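Well, I've done it at last, the whole of the old path from Uswood to Dovville, 12 miles of it, and I'm writing this with my feet in the washing-up bowl and a very large pot of tea beside me. I've been meaning to walk it ever since November, when I got as far as the first stile, looked at the mud and went home for soup. This morning was another matter altogether, all soft light and blackbirds, and the hedges so white with blossom that I kept stopping when I should have been getting on.

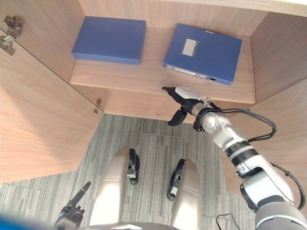

Do it the other way round next time, came the comment under my last entry, start in Dovville and you'll have the wind behind you and the hill over and done with before lunch. I did think about it, I really did, but the 81 bus only goes out that way twice in the morning, and I do so like finishing by the sea.

The hill was every bit as bad as I'd feared. I sat on the wall at the top for ages (two slices of fruit cake, if we're keeping a proper record) and watched the lambs charging about in the field below. The bluebells are out in the lower wood too, a bit thin by the gate but thick as anything once you get in under the beeches, and the smell!

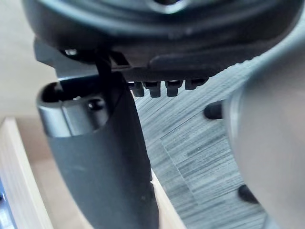 Are the Soltenia boots worth the money? They are if your feet are wide like mine, though I'd wear them round the house for a fortnight first and I'd change the laces, which came undone all the way along the river.

By the time I reached the mill I was properly hungry again, cake or no cake, and I'd already begun to think about Esteban, the little café on the front with the steamed-up windows, and whether they'd still have any of the 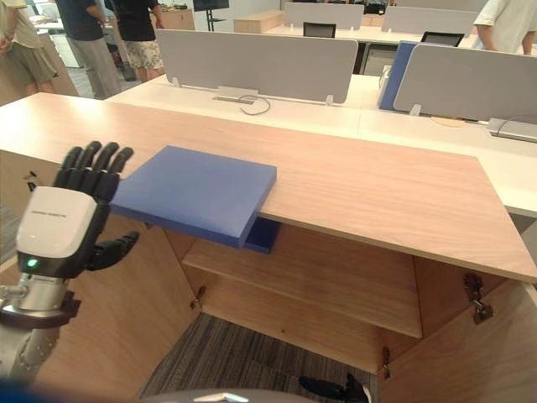

cheese and leek tart left at that hour. They had one piece, and I got it, and the lovely girl behind the counter gave me a great heap of salad with it and let me take my boots off under the table. I had 2 cups of coffee and could easily have stayed till they shut, but I wanted to see the water before the bus. 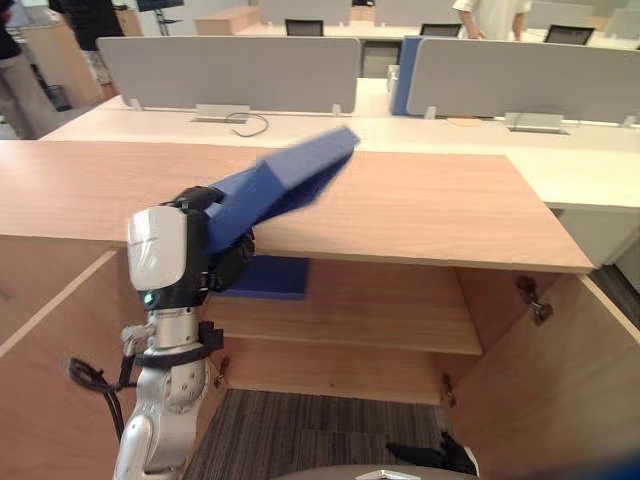 Posted 28/04/2019 in Diary, Walks

The tide was right out and there was hardly a soul on the sand, only a spaniel and a man with a bucket. I managed 200 yards along the edge in bare feet, squealing a bit, and then hobbled back up to the stop. Slept nearly all the way home. I must remember to ring the council about that broken footbridge, and to buy plasters.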